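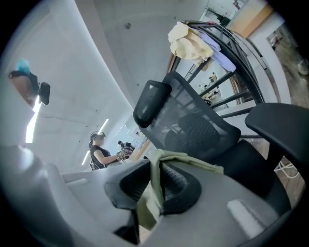

Cloths over the rack behind the desk chair, one cream-yellow and one lavender, with the olive-green one nearest.

Airing cleaning cloths on a rack indoors

I used to leave my dust cloths in a damp little heap by the sink, and then wonder why the whole room smelled like a pond by November! A plain rack with a few bars cured me of it, and if you have a window nearby, so much the better.

Start by rinsing each cloth in warm water until the water runs clear. Wring it, shake it out hard (do this over the tub, trust me), and pull the corners square with your fingers. Thick cloths go on the top bar, where the air moves best, and they should hang lower on one side than the other so the two layers don't stick together. Leave a hand's width between one cloth and the next. Turn them over after lunch.

My friend Naheed folds hers while they're still a tiny bit cool to the touch, but I wait until evening, just to be safe. Fold in half, then in half again, and stack them by color. I keep the green ones for dusting and the yellow for windows, though of course you can please yourself.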